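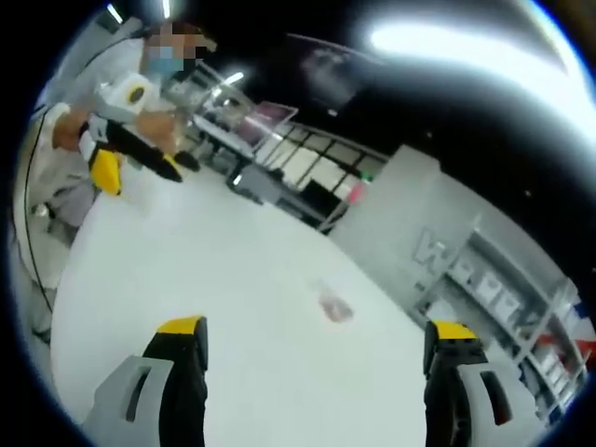
Why does a gripper that passed every check in the morning start dropping things by lunchtime?

In our case it was a screw. One tiny screw behind the right finger that had backed out far enough to let the finger lean, and the fault only showed up once you'd opened and closed the jaws a couple hundred times. I wish I had a more exciting answer for you!

Home | Posts | Bench Notes | Reading List | Contact

Search this blog Go

Okay, let me back up. Most of November went to the Plirnen project, which means picking up small, light, annoying plastic things with the hand-held grippers and saving every try so the arm can learn from it later. We had a target of 500 good picks per unit. The first unit sailed through. The second one got to 198 and then just fell apart on us. It would close on a piece, lift it an inch or two, and the piece would slide out sideways and skitter across the table.

My first guess was the pads (my first guess is always the pads). We use the yellow fingertips from Goossens and they do get slick when there's dust on them, so I wiped them down, waited, tried again. Dropped. I swapped the tips for a new pair. Dropped again, and now I was out a perfectly good pair of tips.

Then I went down the software hole for two hours. The logger from Trikuven writes out how far open the jaws are, and the numbers looked beautiful. Closed was closed, open was open, no jumps anywhere. I emailed Teodoro Llorente a plot with the subject line "it's haunted" and he wrote back, "Your sensor is on the other finger."

Well, yes. It is. We only measure the left side and assume the right one does the same thing, because they share a drive. If the right finger tips outward under load, the log has no idea. It'll happily tell you the grip is fine while your part is on the floor.

So I finally did what I should have done first, and pushed on the finger with my thumb. It moved! Not a lot, maybe the thickness of a business card, but you could feel it click. I took the housing off and there was the screw, turning freely with no resistance at all. The other side was tight as a drum.

The part that bugs me is the data. We had 226 tries saved on that unit by then, and I couldn't say which ones were made with a straight finger and which weren't. Jarosław Baran wanted to keep the early ones. I wanted to toss the whole batch. We went back and forth through most of a pot of coffee and ended up tossing it, and I still feel a little sick about it — that was a lot of standing.

I also want to mention the safety side, which I hadn't thought about until Jarosław brought it up. The same finger assembly goes on the big arm over at Skarembridge. A loose screw in your hand is a nuisance. A loose finger on something swinging at full speed next to your head is a different kind of afternoon, and I've asked them to check theirs before they power it up again.

After the fix I ran the unit over the bench again, same type of clear plastic piece, nice slow closes. I stopped to wiggle both fingers every so often like a nervous parent.
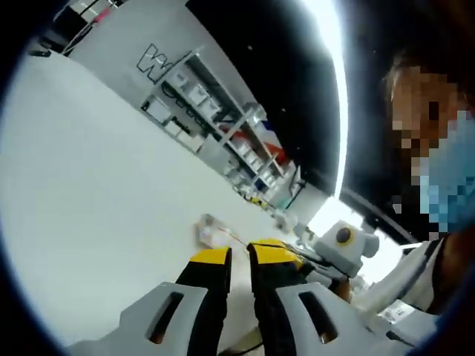 What I'm doing differently

Thread locker on all four finger screws, the blue kind, and a paint line across each head so you can see if one has turned. The wiggle test every 200 picks, both fingers, housing on. It takes ten seconds and it goes in the notebook with your initials.

I'm also begging for a second sensor on the right side. Teodoro says the board has a spare input, so it's mostly a matter of finding somewhere to route the cable where it won't get pinched. If you've done this on a two-finger gripper, leave me a comment, I'd love to see where you ran yours.

Last updated in November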